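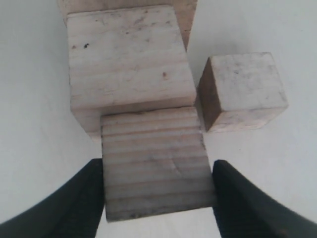
Brerholm, junio — Cirkex es el módulo de planificación de agarre de Makus para brazos de mesa con pinza de dos dedos. Recibe la imagen de la cámara de muñeca, estima la posición de cada pieza y devuelve una trayectoria completa: aproximación, cierre, traslado y suelta. Se entrena con demostraciones teleoperadas; el modelo base incluye 1467 episodios con bloques de madera de distintos tamaños.

El paquete contiene el planificador, el servidor de percepción y un visor para repasar los episodios. Se instala en Linux y no requiere conexión a la red una vez activada la licencia.
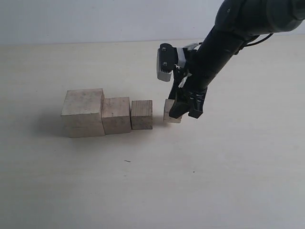
El orden de las tareas se define en un archivo de texto, con una línea por regla. Cirkex admite reglas por tamaño, por posición y por distancia mínima entre piezas. Una hilera de mayor a menor, con los bloques casi pegados, deja poco sitio para los dedos junto a la pieza vecina — en esos casos conviene bajar la holgura lateral a 4 mm y activar la comprobación de colisiones de la pinza.

Novedades de esta versión
Calibración de cámara y muñeca en un solo paso.
Exportación de trayectorias a CSV.
Replanificación en más de 369 configuraciones de prueba.

Licencia por puesto: 974 euros. Incluye un año de actualizaciones. Distribución: Sandhu. Consultas técnicas: Geeta Joshi, soporte de Makus.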